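Subject: Re: [repair-exchange] Moving the clothing swap to Lerberg, what do we still need?
From: Munther Karaki
Date: 10/10/18
To: repair-exchange list

Dear all,

Thank you for the many answers to my first message. I try to reply to everything in one mail, so please excuse the length. I quote the part of Hindach's message that has most of the questions, for the people who joined the list only this week.

> Munther, I read your plan for the swap and in general I like it. But
> I have some worries. Last March we took in far too much and sorted
> until midnight. We had 1,245 pieces at the door and after the swap
> more than half was still there. Who will carry it away this time?
> Also I do not understand the point system. Is a winter coat
> the same as a T-shirt? And please, can we talk about hangers. At
> the last swap people pulled things from the piles and after one hour
> it looked like a flea market in the rain.
>
> One more thing, the room in Lerberg is smaller than the old school.
> I measured it with my feet, so do not trust me too much, but I think
> we lose a third of the space.
>
> Hindach

Hindach, you are right on most of this. I was in Lerberg on Saturday with a measuring tape. The room is 52 square meters, without the small kitchen. The kitchen we can use for coats and bags of the visitors, but not for the clothes, as the window there does not close well and the wall behind the sink has a smell.

So I would like to propose some changes. They are numbered so that you can answer by number.

1. Limit at the door

Every person can bring ten pieces. Children's clothes in sizes up to 6 years count as half, because they are small and we always have too few of them. If somebody comes with three big bags, we say in a friendly way that they can choose the best ten and take the rest home again. I know this is not pleasant to say at the door. I am ready to do the first two hours there myself, as I don't mind if people are a little bit angry with me.

If 50 people come, this gives us at most 500 pieces in adult sizes, and I believe the room can hold this if we do not put everything out at the same time.

2. Points

I asked to have points last year and now I think I was wrong. It took too much time to explain, and several visitors thought they had to pay. My new proposal is that we have only two colors of paper tickets. A green ticket is for normal clothes. A yellow ticket is for coats, suits, boots, and long dresses. You get for every piece the ticket of the same color, and you give it back when you take something. A coat is then exchanged for a coat, and Hindach can sleep well about the T-shirts.

One open question: what do we do if a person has yellow tickets and does not find a coat? I would allow them to change one yellow for two green in the last hour, and not before. Other opinions are welcome.

3. What we do not accept

Underwear, swimwear, single socks, ski boots, pillows, and everything with a broken zipper. Clothes with a missing button are fine if the button is in the pocket. The repair table will sew it on. Please don't add more rules to this list unless it is really necessary, or we will need a second page for the poster.

4. Hanging and folding

In the old school we had long tables and made piles. For trousers, sweaters and children's things I would keep the piles, but lower, so that a person can look through one without destroying it. Shirts, jackets and dresses should hang. We have three racks that can be taken apart, and Troritz has promised two more from her cellar. They are light and they fall over when all the heavy coats are on one end, so please fill them from the middle.

For hangers, we need many more than we have. If you have some at home that you don't need, bring them, it doesn't matter what color. Wire hangers from the cleaner I would like to avoid, as they leave marks on the shoulders of knitted things. 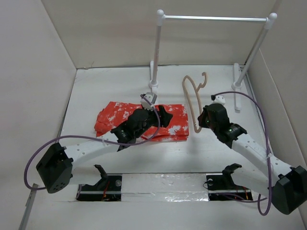 5. Sorting team

We need four people for the sorting, two in the morning and two after lunch. The work is to look at every piece on both sides, check collar, armpits and knees, and then bring it to the correct place. It is better to say no to a piece at this table than to let a visitor find the hole later. So far I have one name for the morning and none for the afternoon.

6. The rest after the swap

This was the biggest worry, and I spent most of the week on it. I called Hafþórsson, the secondhand shop behind the train station. They will take clean adult clothes from us on the Monday after, up to ten boxes, if the boxes are closed and marked with "men" or "women." They don't take shoes and they don't take children's clothes. For the children's clothes I have asked the family center and am waiting for an answer.

What is left then goes back with us. I can store four boxes in my garage until spring, but they must be dry when they come in. Last time two boxes had stood outside in the grass and I had to wash everything again. I also want to write on each box what is inside, since I found out in summer that I had stored a box full of curtains for five months.

7. Money

We have 3,100 crowns left from the cake sale. The room costs us nothing except the cleaning, which we do ourselves. I would like to buy paper tickets, tape, two mirrors, and hooks for the changing corner. For the changing corner we can use the blue curtain (see above, now I am happy that I kept the box). The mirrors should be long ones. At the last swap we had one small mirror from a bathroom and there was always a line in front of it.

8. Repair table

It was asked if we can have two sewing machines. The room has only two sockets on the side of the window, and one of them we need for the coffee. I would say one machine and one person with needle and thread beside it. Please no ironing this time. The fuse in Lerberg is old and I do not want to look for it in the dark.

Now to Hindach's last point, the space. With five racks on the long wall, the tables in the middle and the repair table under the window, there is enough place to walk between with a stroller. I made a drawing with squares, where one square is half a meter. I can bring it to the next meeting. It is not beautiful but the measures are correct.

Please write to me, or to the list, by the end of next week:
- if you can take one of the sorting shifts
- how many hangers you can bring
- if you have a car on the Monday for the boxes
- your answer to the question under number 2

And one small request at the end. When you answer, please delete the old text under your message and leave only the part you answer to. Some people read the list on the telephone and must scroll very long to find one sentence.

Best regards,
Munther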